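What a good example looks like - speaker notes, Plastton afternoon session

Start when the room settles. Thank Italo Sartori for the introduction and for sorting out the projector.

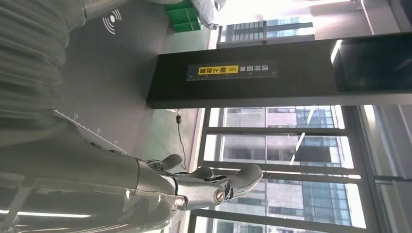 I want to talk about examples this afternoon, and by that I mean the plain recordings we make, one after another, so that the learning system at Droltley has something to learn from. When I joined I thought the difficult part would be the learning, and I'd have my feet up while the computers did the work. I was wrong about that, and I've been happily wrong ever since! Most of my day goes on getting the recordings right, and on the small matters you only notice once you've sat with them for weeks. Take the wrist view. It sees the fingers very close, which is lovely, but it also sees the printed scale on the work surface, the yellow label asking for the waybill to go face up, and a great bright wall of windows with the offices across the way. A person knows at once which of those matters for handling a parcel. The system has to be shown, and the only way we have of showing it is to give it plenty of recordings where the useful things stay the same and the rest is allowed to change.

(Pause. Let them look at it for a bit.)

Daylight next. Please don't skip this even if we're running behind, it's the bit people ask me about over tea. Our first batch was 60 recordings, all made before lunch, and I was terribly proud of it. Then Amirul Pangaribuan asked me, very kindly, what the windows did at four o'clock in December. Well, I hadn't thought about it. The shine on a metal wrist moves as the sun does, and if every example you own was made in the morning then morning is all the system knows. So now we split each batch between early and late, and we leave the blinds alone unless the glare hides the fingertips altogether.

Mention Tedesco here. That's our name for the sorting sheet, after the street the old office was on. Each recording gets one of four marks: keep, keep with a note, look again, or throw away. Two people mark it separately and then compare. It is slow, I won't pretend otherwise, and the folks at Liltarier do it with one person and seem perfectly cheerful. But I like the talking that comes out of a disagreement. We found we had quite different ideas of when a grasp begins - I said when the fingers start to close, Amirul said at first touch - and we'd each been trimming to our own idea for ages.

A word on the throwaways. Keep the fumbled ones, as long as the person guiding the hand recovers and carries on. I used to bin them out of embarrassment (mine especially). Some 60 of those are back in the set now, each with a note saying where the recovery starts.

If there's time, tell the story about the parcel with no label. If not, go straight to questions, and ask Italo to take the one about storage as he knows far more about it than I do.

Handouts are by the door. Remember to collect the spare ones.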